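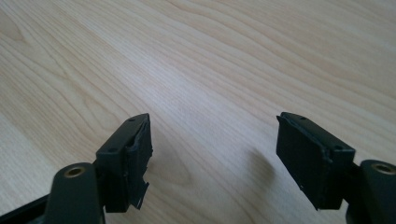
Pendus Robotics Club, handout for the second session
Sat 25 September

Welcome back, everybody, and thank you for coming in on a weekend! Last time we talked a lot and moved very little, so today you'll mostly be working with the hand-held grippers. The task is folded cloth, and you work in pairs for 60 minutes, swapping at the halfway point (please do swap, even if you're having a lovely time).
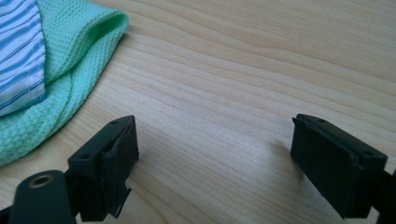
Cloth is harder than blocks. A block stays the same shape wherever you grab it, but a towel sags and bunches and slides out of its own fold, so go slowly and pinch a thick edge. Give yourself 2 gentle practice runs before you start recording. 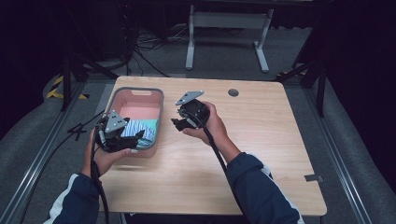
Good recordings come from calm hands, and we'd like 8 from each pair by the end of the morning. Start every one with the fingers open. Keep an eye on your cables too: with a gripper in each hand you have one running down by each sleeve, and it's easy to forget them when you reach across toward the basket. Save your files in the Toma folder. In October we'll go through them together, and I'll bring snacks.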